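Cómo pongo orden en los cables de red (y dejo de comprar los que ya tengo)

Publicado el 27/05/2022

En enero abrí el cajón de los cables buscando uno de red para la tele y acabé sentada en el suelo toda la tarde. Tenía de todo ahí metido, hecho una bola, y lo peor es que ya me había comprado uno igual dos veces. Así que os cuento el sistema que uso desde entonces, que es baratísimo y no tiene ningún misterio.

Qué vais a necesitar:
Una mesa despejada y con buena luz
Tiras de velcro (yo compré un rollo en Ullov y todavía me queda)
Cinta de papel y un rotulador fino
Un comprobador de cables de red, si tenéis a quién pedírselo
Una caja con tapa

Paso 1. Sacarlo todo
Volcad el cajón entero encima de la mesa, sin elegir. Si vais sacando de uno en uno os cansáis al séptimo y lo dejáis para otro día (me ha pasado, y más de una vez). Desenredad sin tirar: se busca un extremo, se sigue con los dedos y se va soltando. Si hay un nudo muy cerrado, lo dejo aparte y vuelvo luego con paciencia y un café.

Paso 2. Leer lo que pone en la funda
Muchos cables llevan letras impresas a lo largo, y suelen decir bastante. UTP quiere decir par trenzado sin apantallar, y el número con AWG es el grosor del hilo: cuanto más bajo, más grueso. Un 23AWG es más gordito que un 24 y también más tieso, así que no lo enrolléis muy apretado. Buscad además la categoría, Cat 5e, Cat 6 o la que sea, y apuntadla en la cinta.

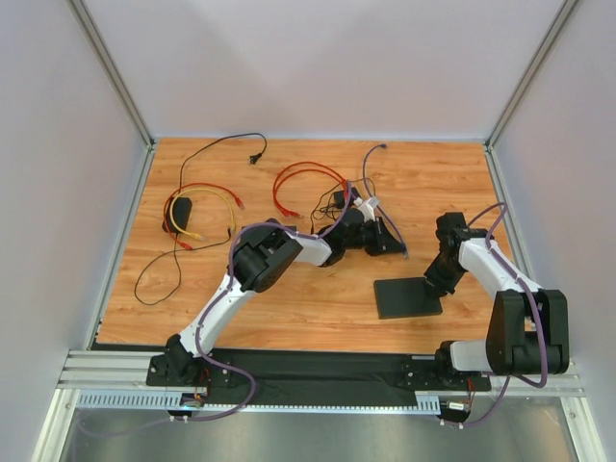

Cables por la mesa, y en la siguiente un conector RJ45 transparente al final de un cable amarillo.

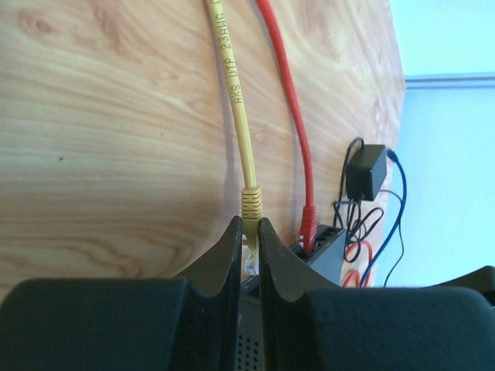 Paso 3. Revisar las puntas
Mirad primero la pestañita de plástico. Si está rota, el cable entra pero se sale con cualquier tirón, y ese va al montón de «arreglar». Después el capuchón, que tiene que estar bien pegado al conector y sin moverse. Y los contactos dorados, que no estén hundidos ni sucios. Solène Guillot, que me prestó su comprobador, me enseñó además a doblar un poquito el cable cerca de la punta mientras se prueba -- si la luz parpadea, hay un hilo mal.

Paso 4. Enrollar
Vueltas amplias, del tamaño de un plato de postre, dejando que el cable gire solo entre los dedos. Nada de envolverlo en el codo, ¡que se retuerce! Una tira de velcro y listo. Las bridas de plástico no me gustan para esto, luego hay que cortarlas y siempre acabas dándole un tijeretazo a lo que no era.

Paso 5. Etiquetar y guardar
Un trozo de cinta doblado como una banderita, cerca de una de las puntas, con la largura y la categoría. Yo pongo también para qué lo usaba, «router» o «tele». Los largos al fondo de la caja y los cortos arriba, que son los que más se piden en casa.

Los que no pasan la prueba van al punto limpio, salvo que os animéis a cambiarles el conector. Una bolsa de 100 conectores cuesta poco y la crimpadora dura años -- otro día hago una entrada sobre eso, que Halina Mazurek ya me la ha pedido en los comentarios.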